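Open day at Wimineck, the part I went for

I nearly skipped the tour at Wimineck, the drive out from Flosolton takes 70 minutes and I'd already seen plenty of robots waving at visitors. But the flyer said you could watch a gripper get looked after, and that's my kind of thing, so off I went with a bag of sandwiches!

There were 14 of us in the group and we were squeezed into a side room behind the main hall. Our guide does the upkeep on the Justetti hand grippers (the kind you carry around yourself, with a camera looking down between the fingers) and she was great fun. She goes over each one every 30 hours of use. First the arms, checking that the brass rings sit tight, then the joints, then the pads. The pads take up most of her time. They get wrapped, the wrap creases and lifts, bits of it start to hang off the edge, and then the thing won't hold small stuff the way it should.

She had the camera view up on a big screen, and I got copies to take home – I asked very nicely.
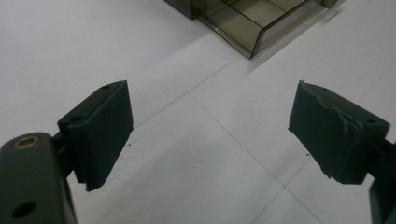
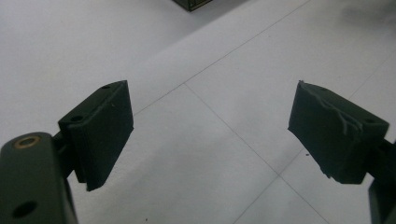 Fingers wide open over the floor tiles. The wrinkled pad is the one on the right in both.

What she looks for is a difference between the two sides. A smooth pad against a rumpled one means a tilted grip, so she peels the old wrap, cleans the block and puts on a fresh strip, pulling it snug from the tip back. The Sisodia tape they use now lasts longer than the old stuff but hates dust, so she's fussy about crumbs (my sandwiches stayed in the bag). The whole job takes her some 6 minutes per finger. I had a go on a practice block and made a horrible mess of it, bubbles everywhere.

Coffee was free and the parking was muddy, so bring boots. They're doing it again in the spring and I'd like to see the joints taken apart next time.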